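Lights Out: Teaching a Simulated Gripper to Know What It's Holding
Project report, Brayden Bergeron 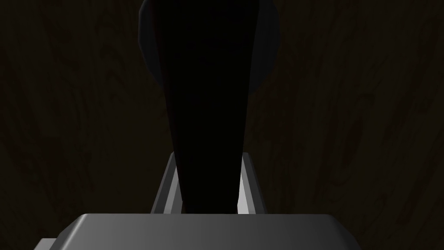
Figure 1. Simulated wrist view with the lights turned way down and a black object between the fingers, over dark wood.

So my project started with a pretty boring question: does the gripper know it has something? I'd been using the pick-and-place stack we all share (it's called Nureck, don't ask me where the name comes from), and its grasp check was one line of code. If the fingers stopped before they were fully closed, it said "holding" and moved on. That works great until a finger snags, or the thing you're holding is really thin, and then the planner happily carries nothing across the table.

My plan was to add a second opinion from the wrist camera. I wrote a small segmentation network that labels every pixel as finger, object or background, and then a check that looks at where the object pixels meet the two fingers. If there's enough contact on both sides, it's a grasp. I called the module Gosia, because my code needed a name and "grasp_check_v2_final" was getting embarrassing!

Training data came out of the simulator, 500 renders to begin with, and I was super pleased with myself for one whole evening. Every label was right for free, and the network learned fast. Then I ran it on the test set and the dark scenes were a disaster. Black on dark brown is just mean. The network kept calling the wood grain part of the object, and on some renders it lost the narrow part right between the fingers, the exact place I needed it.

First I tried turning the brightness up before the image went in. It helped a bit, but it also blew out the highlights on the fingers – in Figure 1 the inner face of the right one is already close to white. Next I tried histogram equalization in small tiles, and that made the grain look like a topographic map. I took that out by Monday.

What worked better was dumber. The simulator knows where the fingers are and so does the controller, so I stopped asking the network to find them. I project the finger model into the image from the joint readings and feed that in as an extra channel. Now the network only has to decide what's between two shapes it already gets for free. I also added 141 new renders with the lights turned down at random, and a wood texture on all of them.

The final test had 34 dark scenes I never trained on. The old version of Gosia got the grasp call wrong in plenty of them, and the new one missed 3. Two of those were thin handles seen edge-on, and in the other one the object had slipped so low that it was hiding behind the fingers. I don't have a fix for that last kind yet – I think it needs the finger force signal mixed in, and I ran out of semester.

One planning thing I'd do differently: right now a "not sure" from Gosia makes the arm stop and open up, and that's a terrible idea if it really is holding something. It should back off a little, look again from another angle and then decide. The hook for that is already in the Nureck planner, it just returns true for now. If anybody in McIntyre lab wants to pick this up, start there, and please read my notes on the camera offset before you change any of the projection code. I lost two days to a flipped sign.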